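Stop closing the town dump on Sundays

Our town wants to shut the transfer station on Sundays starting in April. The savings come to 11 dollars a household per year. I think it is a bad trade, and I say that as someone who complains about the tax bill every fall.

Sunday is when people in Catterall clean things out. On Saturday they work, or drive kids to games, or sleep. I have been going on Sunday mornings since we moved here, and the line at nine is longer than anything I see on a weekday. Colton Gauthier, who runs the gate, told the paper he gets 400 cars on a good Sunday. Those cars won't all come on Wednesday between ten and three. Some of that stuff will end up in the woods off the Priralance road, where we already pay a crew to pick up mattresses.

The board says curbside pickup covers most of it. It covers bags. It does not cover paint, batteries, old lamps or a broken dehumidifier, and those are the things I least want in a ditch.

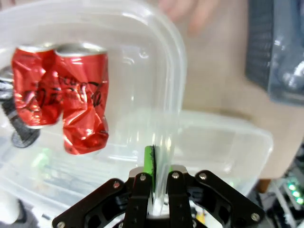
There is also the swap shed. Half the tools in my garage came out of it, and so did the desk my daughter did her homework on. A shed like that needs people to be there at the same time, dropping off and picking up. Open it only on weekdays and it turns into a storage room.

If money has to be saved, close on Tuesday. I have been there on a Tuesday – it was me and one man with a load of brush. The vote is next month and the meeting starts at seven.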